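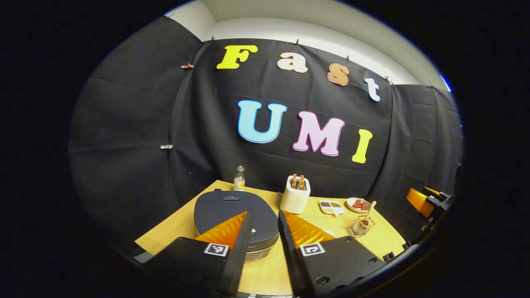

Triltanthorpe,二月

首页 > 分享 > 讲稿备注 > 厨房小台面

首页 分享 讲稿 食谱 联系

(开场前先喝口水,别急着讲。早上9点开始,前排可能还有人在找座位,等他们坐下。)

大家早!我是 Elta 厨房小组的,今天给我30分钟,咱们聊一张桌子。对,就一张桌子,浅色木头桌面,后面挂块黑布,上面放的全是做一顿早饭能碰到的东西。我在家里折腾台面折腾了很久,越折腾越觉得,大家买收纳盒买得太早了,先想想东西往哪儿站嘛。

(停一下,问问大家:谁家电饭煲是放在柜子里的?举手。)

先说电饭煲。深藏青色,底下一圈浅灰,盖子椭圆的,微微鼓起来一点。这种大家伙一上桌,左半边基本就归它了。我的意见是别跟它抢,认了。很多朋友想把它塞到吊柜底下,我自己也塞过,结果煮饭的时候蒸汽全往柜板上扑,我那块板后来鼓了个包,换一块花了我一个周末(这段可以讲夸张一点,上次在 Ra 讲的时候大家笑得挺开心)。所以:上方留空,开盖的时候手能直着抬起来,插头那一侧别堆东西。

再说烤面包机。白色,方方正正,个子挺高,两片焦黄的吐司从上面探出头来,我看着就饿!它站在中间略偏右。我喜欢这个位置,左手盛饭右手拿面包,两边都不用绕。有人问过我早饭又是饭又是面包是不是太多了,我家就是这样啊,一个要吃粥,一个非吐司不可,吵不出结果的,两台都摆着最省心。

(这里提醒一句面包屑。屑盘每周倒一次,倒之前先拔插头。别展开讲,上次一展开就讲了12分钟。)

电饭煲后面,靠桌子后沿,有个透明的小玻璃瓶,银色盖子,标签是淡黄和白的。瓶瓶罐罐我主张往后沿站,高矮不齐没关系,但是标签要朝外。我家以前有两瓶长得一样的,一瓶醋一瓶糖浆,后果你们自己想象吧。

右边这一角是我今天最想讲的。白色的分格小碟,一格褐色的调料,一格深绿色的,前头还有一点发黄的。旁边小圆白盘里放着红色的食材。这个思路我特别推荐:早上要用的那一点点,头天晚上先分出来,大罐子收回柜子。你不用一边看锅一边拧盖子,调料也不会整罐敞在灶边受潮。碟子小,用完冲一下就好了,真的不麻烦!

(如果有人问分格碟哪里买,就说 Zavum 市集的旧货摊常能碰到,看缘分,别报价格。)

盘子前面还有个金色的铁丝小篮,里头插着一把木勺,柄朝右上方翘着。我跟你们讲,勺柄朝哪边翘这件事我是很固执的。惯用右手就朝右,伸手一捞就走。木头的东西我洗完会在外面晾一阵再放回去,铁丝篮透气,比我以前用的那个深陶罐好多了,那个罐子底下老是积水,有一回闻到味儿我才想起来去看。

(看时间。讲到这里应该还剩一小半,不够就跳过下一段。)

回家可以试一个小练习:把台面上的东西全部请下来,擦干净,然后只按明天早饭用到的顺序一样一样放回去。放不回去的先搁椅子上,过几天再看。我家椅子上那台榨汁机坐了一个冬天,最后送给我姐了,她也没用。

(留时间提问。常见的问题是插座不够怎么办。我的回答:电饭煲和烤面包机尽量别挤在同一个插排上,错开用也行。散场前记得把签到表收回来,还有我的水杯,上次落在讲台上了。)

阅读 1547 · 评论 12 · 分享 9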